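Rekha Kamath kept every box. When she began clearing the apartment in August, the hall closet held 18 of them, most empty, saved in case something had to go back. Her rule now is simple: sell the device with its box, or flatten the box that evening. 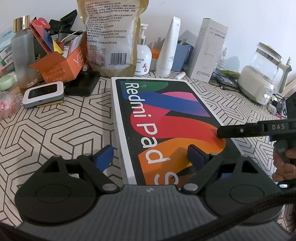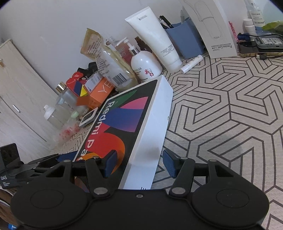 Tablet boxes go last — they stack well and hold manuals. Kamath lists hers on Clulari, where buyers ask for the original packaging before they ask about the battery.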